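Mimbridge Bin Transfer Set – README

Version 2 of the grasp attempts collected at the Bruvton cell. Version 1 is withdrawn; its labels used a different origin for the gripper frame and should not be mixed with these.

Contents

The set holds 133 sessions. Each session is one folder with a color video from the fixed camera, joint positions, gripper opening, and a text file with one line per attempt. Of the sessions, 17 are held out for testing and listed in holdout.txt. Please leave them out of training if you plan to report results.

Task

Rectangular bars in two colors are picked from one grey bin and released in the one behind it. The arm picks any bar it can reach, in any order. A session ends when the front bin is empty or when the operator stops it. Bars are not placed by hand in set positions, so they end up flat, close together, or leaning on a wall.

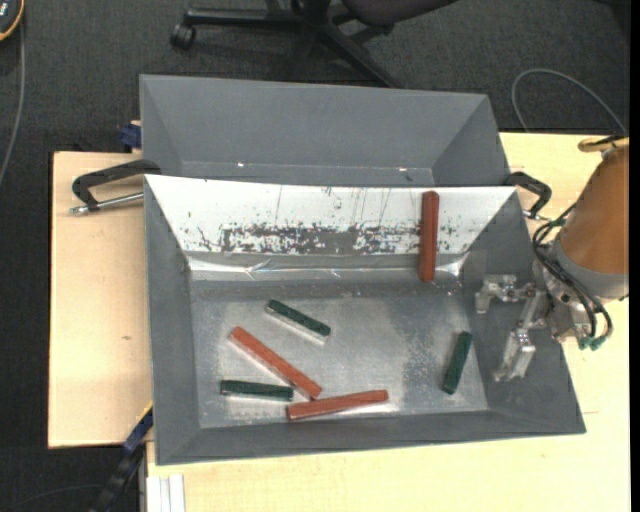
Debnath asked whether bars leaning on a sloping wall should be dropped from the set, given that the grasp angle there has little in common with the flat cases. Our view is that they should stay. They carry the tag "lean" in the attempt file and can be filtered out in one step.

Labels

Each attempt is marked held, slipped, or missed. "Held" means the bar was still in the fingers at the release point. Color is stored as red or green, where red covers the reddish-brown bars. Length is stored as long or short. The label was entered by the operator during the session and checked later against the video.

Known problems

The shiny parts of the front bin give bright streaks and pale reflections. A color threshold alone will produce false edges there. The white panel on the far wall is scratched and scuffed, and models trained on crops have picked up the marks as features – mask the panel if you work with crops.

Session 72 has no gripper opening values. The video and joint files are complete.

Loading

The reader script from the Drarkard tools works without changes. Point it at the top folder and pass the version number. Joint angles are in radians, gripper opening in millimeters, and times in seconds from the start of the session.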